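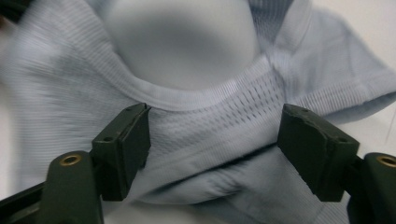 Vol. 50, No. 5, p. 157

Weigh the Flour

Opinion

Most recipes printed in Britain now give flour in grams. Many of the same recipes then give the potato as "two medium", the onion as "one large" and the stock as "enough to cover". The first figure can be trusted to within a few grams. The others can be out by half. A cook who follows such a recipe exactly still doesn't know what is in the pan, and the writer doesn't know what the cook has made.

My argument is that a recipe should be as precise as its least precise important ingredient, and that the writer should work out which ingredient that is. Where a quantity matters it should be given by weight. Where it doesn't, the recipe should say so, and stop pretending with odd numbers such as 157 g of cheese, a figure I met in a leaflet from the Clendby cookery shop. It is a straight conversion from ounces, done on a calculator and left alone. No one grates cheese to the nearest gram for a pie topping, and the dish wouldn't change if they did.

Potato cakes are a good test because they contain so little. There is cooked potato, flour, fat and salt, sometimes an egg. The flour is there to take up free water and hold the cake together in the pan. How much is needed depends on how wet the mash is, and that depends on the variety, how long the potatoes were boiled, and whether they were left to steam dry in the colander. A recipe that says "four potatoes, mashed" and then "100 g flour" has fixed the wrong term. The flour should follow from the weight of the mash.

I keep to a simple ratio. For every 100 g of cold, dry mash I use 20 g of plain flour. If an egg goes in, the flour rises to 25 g. If the mash already has milk in it, as leftover mash normally does, the ratio fails, and I add flour by the spoonful until the dough leaves the side of the bowl. I would like to see recipes admit this openly. "Add flour until the dough comes away from the bowl" is a perfectly exact instruction. It describes a state that the cook can check.

The usual objection is that scales put people off. I have some sympathy. Older cooks in Gorton, where I learned most of what I know, measured with a particular teacup and got the same result every week. But their method was repeatable for the same reason that weighing is: the cup never changed. Once the recipe was written down and handed to someone with a different cup, the precision was gone. I have three written versions of one Gorton soda bread, all from the same street, and the liquid differs by a third between the driest and the wettest. Each was presumably right in its own kitchen.

A second objection is that flour varies, so the accuracy is false. It does vary. A strong flour will take more water than a soft one, and wholemeal more again. This is a reason to name the type of flour next to the weight. It gives no support to the cup. Volume has the same variation plus another of its own, which is how hard the flour has been packed. Spoon flour loosely into a measure, level it and weigh it, then dip the same measure straight into the bag and weigh that. The second will be heavier, sometimes by a fifth. In a pancake batter this can be put right with a splash of milk. In a shortcrust it can't, as the fat and the water have been set against a quantity of flour that wasn't there.

Salt is worse. Table salt and flaked salt differ so much in bulk that a teaspoon of one may hold twice as much as a teaspoon of the other. Recipes go on saying "1 tsp salt" without naming the kind. Cheap household scales are poor at small weights, so I accept the spoon here, but the kind of salt should be stated every time. "To taste" is fine for a soup. For raw sausage meat or a dough it is useless.

Temperature and time deserve the same treatment, and usually get less. "Fry for 5 minutes each side over a medium heat" assumes a hob, a pan and a thickness. I would keep the time as a guide and put the sign first: fry until the underside is evenly brown and the cake slides when the pan is tilted. Ovens are no better. I used a Haster electric oven for years that ran 15 degrees low at the top shelf and was accurate at the bottom. I only found this out by putting a thermometer in it. Every recipe I tested in that period had to be tested again, and several had printed baking times that were too long by a good margin.

The handbook produced by the Masanja kitchen school handles this better than any commercial book I own. Each recipe there has a column for weight, a column for the sign to look for, and a third headed "leeway". Leeway for the butter in a potato cake is wide. Leeway for the baking powder in a scone is close to nothing. A beginner reading that column learns which parts of the dish can be altered, and can swap or stretch an ingredient without spoiling a meal. The layout isn't handsome. It takes roughly 60 per cent more room than a normal recipe, and I suspect that is why publishers won't copy it.

Space is a real limit on paper. It is hardly one on a website, where a recipe for boiled cabbage may come after a long account of the writer's holiday. The leeway column would fit easily into the room given to that.

I would ask recipe writers for four changes. Give root vegetables by peeled weight. Name the flour and the salt. Put the sign before the time. Round any converted figure to something a cook would use, and test the recipe again at the rounded figure before it is printed. The last is the one most often skipped, and it accounts for a good many flat sponges. If the original was in ounces and has never been made in grams, print the ounces and leave the conversion out.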